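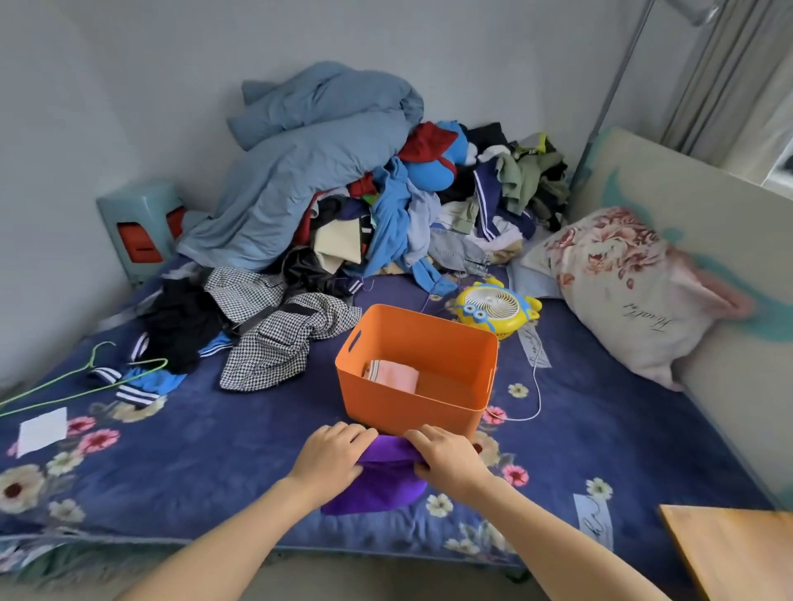 Folding was the first thing they cut from the task list, according to one reader of the draft, and why would anyone put it back in chapter 6. Too slow, too soft, no clean way to score it. Fair complaint. We got the same one from two other readers in different words. So this chapter starts with the complaint and works backward.

Chapter 6
Learning Household Work From Human Hands

What you need before starting: chapter 4 (action labels), the first half of chapter 5. Skip the camera math if you did it last term.

Key terms: egocentric recording, demonstration, segment, hand pose, retargeting, held-out home.

6.1 Why cloth, why beds

Most of the results so far in this book come from blocks, cups, drawers. Stiff things. A cup has one shape and six numbers tell you where it is. A shirt doesn't. Pick it up by the hem and you have a new shape, put it down and you have another. Nothing in chapter 5 gives you a state vector for that.

The older answer was a table, a plain background, one garment at a time. Good numbers came out of it. Then the policy went to a bedroom and fell over. Patterned blanket under the garment, more garments behind it, a storage bin, hangers, a cord running across the bed. The cloth has to be told apart from the cloth it's lying on. Keep the picture at the top of the chapter in mind for this — a purple garment held in two hands is easy for you to pick out against navy blue with flowers, and a segmenter trained on gray tabletops will often take the flowers for objects.

Two hands matter too. Both on the top edge of the garment, doing one job. If your method labels the left hand and the right hand seperately and never joins them up, you lose the fold.

6.2 The Riltetti method in short

The method we follow is called Riltetti, after the lab house where it was first tried. No robot in the recording step. A person does the chore at home with a camera at head height, bare hands, own things. The robot comes in later, at training.

Steps:

Record. Whole chore, start to finish, no script. People told to tidy, not told how.
Segment. Cut where the hands change what they hold. Not every 5 seconds, not by eye.
Track. Hand pose for both hands, every frame where they're visible. Gaps stay gaps.
Retarget. Map thumb and fingertips to a two-finger gripper, throw away what the gripper can't reach.
Train. Human segments first, then a small set of robot segments on top.
Test. In a home that gave no training data.

The step people get wrong is the second one. Fixed-length cuts look tidy in the spreadsheet and slice a fold in half. See exercise 6.3.

6.3 The Rarcombe result

Rarcombe is the data set used for the rest of the chapter. 900 segments of human folding and sorting, 200 robot segments, 3 held-out homes. Small by current standards, and that's why it's here, you can train on it overnight.

Compare three runs. Robot segments only. Human segments only. Both. The human-only policy reaches for the right place and then closes the gripper badly — it has never felt a gripper close. The robot-only policy closes well and reaches for the wrong place once the bed gets crowded. Both together does better on each count, in all held-out homes. How much better depends on how you score a fold, and 6.5 is all about that.

One thing to watch. The gain is mostly in the reach. If someone shows you a single success rate for this kind of work, ask for the reach and the grasp split out.

6.4 Where it breaks

Hands leaving view. Happens a lot with head-height cameras, people look at the next item before the last one is down.

Piles. The policy treats a heap of clothes as one big garment unless the top item differs a lot in color. Mohmand, the pile-splitting module in section 6.6, helps some. It doesn't fix it.

Thin stuff. Wire hangers, cords. The tracker ignores them and the gripper then snags them. The Pramelel simulator leaves them out altogether, so don't trust a simulated pass on a real bed.

Bins. Putting a folded item into an open bin needs the wrist to clear the wall, and human wrists bend in ways that the gripper arm can't. A lot of segments get thrown out at the retarget step for this alone. Keep a log of how many, you'll want it for exercise 6.7.

Set up the Rarcombe files now, the download takes a while. Section 6.5 starts with scoring and assumes you have teh first 200 segments open.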